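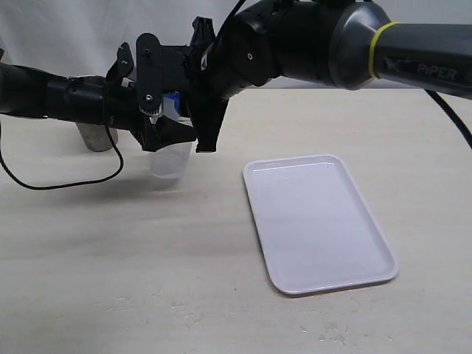 Up at a quarter to six and could not get back to sleep, so I went down and made the dough. It has been too warm in the kitchen all August and the last two loaves rose too fast and went flat in the oven. I used cold water this time and put the bowl on the cellar step with a plate over it.

The letter from Pletedham came with the morning mail. They have moved the reading room hours again. It is open until 3 now instead of 5, and the parish registers have to be ordered the day before. I had planned to go over in the afternoon and look for the second Tanis marriage, so that is put off. I wrote back and asked for the register that covers the years after the mill closed, and for the burial book if it is not out for repair.

Spent the rest of the morning on the family papers instead. I have been through 147 letters now and there is one shoebox left. Most of what I read today was from my great-grandmother's sister, who wrote to the Kowalchuk side every month and hardly ever said anything. Weather, eggs, who had a cough. She did mention the fire at the feed store, which I had only heard about from my uncle, and he had it happening in winter. She has people carrying water from the creek and the corn standing high behind the building, so it must have been late summer. I marked that one with a slip.

One letter had a recipe for pickled beets on the back in a different hand. No name on it. The sevens are crossed, which makes me think of my grandfather's mother, but I have only one other sample of her writing and it is a grocery list. I put the two side by side and could not decide.

Lunch was the end of the soup. Baked the bread at one o'clock. Better than last time – the crust split down one side but the inside was even. I will keep using the cold water.

Thérèse MacLeod telephoned at two. She has finished typing up her half of the Horkier letters and will mail me the pages. She found 13 of them with no year at all, only the day and the month, and has put those at the back in their own folder. I told her I would rather have them set in where she thinks they belong, with a pencil mark, and she said she would sooner not guess. We left it there. She may be right. I guessed at several in my half last winter and have since had to move three of them.

She also asked if I had heard from Alistair Sutherland. I have not. He borrowed the map of the old lots in the spring and I would like it back before the cold weather, when I mean to draw up the farm boundaries properly. I will write to him again if there is nothing by the end of the month.

Walked to the post office with the Pletedham letter and came back by the creek. The water is very low. The blackberries on the near bank are finished but there were still some on the far side, and I crossed on the stones and filled my hat. Ate half of them on the way home. The rest went into a dish with sugar.

In the evening I started a clean copy of the family chart. The old one has been rubbed out so many times that the paper is going through under the Tanis names. I ruled the new one on the back of a roll of shelf paper, which gives enough width for the cousins. It holds 6 generations if I write small. Got as far as the two brothers who married two sisters and had to stop, because I had put the younger one on the left and the lines for the children crossed. I will start that part over in pencil.

Left knee sore from the stones. Rubbed it and sat with it up on the other chair while I listened to the radio. They are saying rain by tomorrow night, up to an inch, and the beans could use it. I brought the sheets in anyway and shut the cellar window.

Need to buy: flour, pencils, stamps, a new box for the letters that are done. Bed at ten.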